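Frequently Asked Questions: Powder Coating and Refinishing of Metal Bins, Trays and Hoppers

Jotosia Finishing, Fovstead works

What can you coat?
Mild steel, galvanized steel and aluminum. Stainless can be coated but needs a blasted profile first. We do not coat cast parts with oil trapped in the pores.

What is the largest item you accept?
Anything that passes through the oven door on our standard cart. Send outside dimensions and weight with your request. Items over 40 kg must have lifting points or be delivered on a pallet.

Do I need to remove the old finish?
No. Stripping is quoted as a separate line. Tell us if you know what the old finish is, particularly if it may contain lead.

What should I remove before delivery?
Casters, rubber feet, plastic labels, latches with springs, bearings and seals. Parts left on will be returned uncoated or charged as disassembly.

How are threads and drain holes handled?
Threads are plugged with silicone. Drain holes are left open unless the drawing says otherwise. If a hole has a fit tolerance, mark it on the drawing, as coating reduces the diameter.

Which finishes are available?
There are 3 stock textures: smooth, fine texture and hammer. Brullum is our polyester line for indoor and outdoor use. Macaraeg is our epoxy line for indoor use only; it chalks in sunlight.

Will a coating stop wear inside a bin?
It will slow it. Sliding metal parts will cut through any powder coating in time. Sloped panels and floors usually go first, and outer walls last much longer. For heavy loads, ask about a bolted liner. 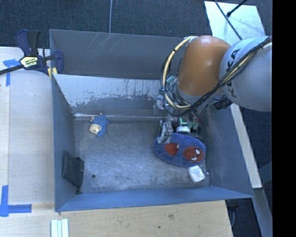 Coating wear on a sloped inner panel and bin floor.

Can you recoat only the worn area?
We can, but the edge of the repair will be visible and the color may not match. For bins in daily use we recommend coating the full interior.

Can I touch up small chips myself?
Yes. Degrease, sand the edge of the chip, wipe dry and apply 2 thin coats of air-dry enamel. Touch-up enamel is sold by color code at the front counter.

How do I clean a coated surface?
Use mild detergent and water. Do not use acetone, paint thinner or abrasive pads.

When can I drop off?
The receiving dock is open every working day except Wednesday, when the line is down for cleaning. Tag each item with your order number.

How do I report a defect?
Send photos, the order number and the location of the defect. Wear from normal use is excluded from the warranty.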